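About Clutby Evening School

Clutby Evening School has been teaching grown-ups in Lidimton since Mared Gittins lost her job at the building society and decided that what the town lacked was a bookkeeping class. The town did not entirely agree. Four people came to the first one, and two of those wanted Italian.

So we started Italian as well. It was taught by Grigoris Tsoukalas, who is Greek, and who pointed this out at the interview. He stayed two pages ahead of the class for most of the winter and now teaches Greek, to everyone's relief.

We have 116 students on the books this year and rent the upper floor of the old seed merchant's on Fotlow Road. The stairs are steep. There is a lift, and on good days it agrees to go up.
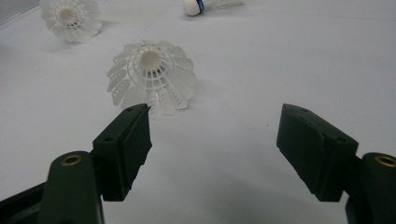
Our classes run from September to the start of summer, in the evenings, with a long break over Christmas when the heating is off and we would rather not be there either. At present you can learn bookkeeping, Greek, Vietnamese, bread, watercolours and basic plumbing. Giang Hoàng teaches both Vietnamese and bread, on different nights, though flour does get into the verb tables. Plumbing is full. Plumbing is always full.

We don't set entrance tests and we don't hand out grades. You get a certificate if you ask for one. It is printed on decent card and will impress your aunt, but please don't show it to an employer and expect a pay rise.

Fees are paid by the term. If money is tight, write to Mared and she will sort something out without making a speech about it. We are not a charity – the forms defeated us – but we have never made enough to be accused of being a business.

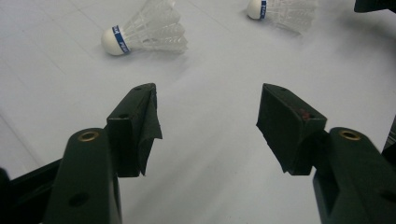

According to Narendra Joshi, the bookkeeping class is "the only place I have ever heard people laugh at depreciation", and he came back for a second year to check that it wasn't a fluke. He would like it recorded that the biscuits have gone downhill.

The biscuits are under review. Ashok Pathak, who looks after enrolment, also looks after those, and both are kept in the same cupboard.

If you would like to join us, ring the office or come up and knock. Knock hard, as the watercolour group has the radio on.

Page last updated 12 May 2022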